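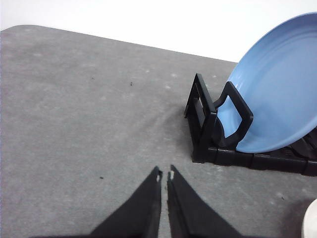 Roscoe Nakamura
Contributing editor, household articles

Dish rack

A dish rack (also dish drainer, plate rack or draining rack) is a stand that holds washed crockery while water runs off it and the rest dries in the air. It is one of the plainest things in a kitchen and also one of the most oversold. Makers credit it with saving time, space and even water, and very little of this has been tested by anyone without a rack to sell.

Form

Most racks share the same parts: a base, a row of slots or tines to keep plates on edge, and raised ends that stop the last plate from falling out. Wire, wood and plastic are all common. In plastic racks the tines are often closed loops, and a plate leans its face against one loop while its lower edge sits down in a slot. Some bases are made of joined sections. Sellers call this modular, though the word is used loosely and need not mean that the owner can take anything apart.

Capacity figures should be read with care. The Rulloser, a folding rack sold by the Urkinden firm, was listed at 29 plates. That number could be reached only with thin side plates, one to every slot, touching at the rims. With ordinary dinner plates it held far fewer, and the later leaflet dropped the claim without comment.

Plates

A flat plate is the shape the rack was designed for, and it gives little trouble. The usual advice is to face all plates the same way and to leave a gap between them. The gap matters more than the direction. Old household manuals argue at length over whether the front should face left or right, and none of them offers a reason that stands up to a second reading.

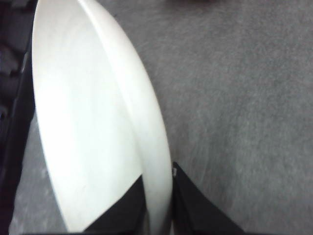
Deep plates and shallow bowls are where most racks begin to fail. A slot is cut for the thickness of a flat plate, and a dish with a proper wall is much wider than that. Seen nearly edge-on, a white dish of this sort shows the problem well: beside the inner face runs a second curved band, the rim or outer wall, and both have to fit somewhere. In a narrow slot the wall rides up on the tines and the dish leans into its neighbour. Leaving every other slot empty helps, at the cost of half the advertised capacity.

Bowls

Deep bowls are sometimes stood on edge, sometimes turned upside down across the tines, and often just left on the worktop. Each method has its defenders. A bowl on edge drains well if it stays put, which depends on the foot ring and the spacing. Turned right over on a flat surface, it traps damp air inside. Left the right way up, it keeps whatever water was in it, and the supposed benefit of air drying is mostly lost. 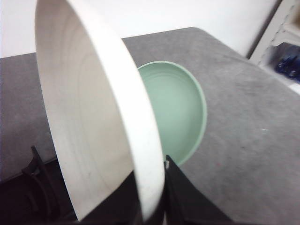

White bowl held on edge by its rim, with a fairly shallow pale green bowl lying flat behind it.

Holding a bowl by the rim is the natural way to move it to a rack, but a thick, rounded rim gives less to hold than a flat one. Matte glazes are said to be easier to grip when wet. The claim is repeated in shop leaflets and rests, as far as can be found, on nothing more than opinion.

Drying time and hygiene

The Holloway kitchen notes give a drying time of 60 minutes for a full rack. No room temperature is stated, nor how the plates were spaced, so the figure is of little use. A cold kitchen in January and a warm one with the window open are different cases.

Air drying is widely held to be cleaner than using a tea towel. This is fair if the towel is dirty – and less so if the rack is. Water collects in joints, ridges and the corners of slots, and a film builds up there unless the rack itself is washed. The Nuvberg catalogue described its racks as "self-cleaning", by which it seems to have meant that water fell through them.

See also: Draining board; Plate rail; Tea towel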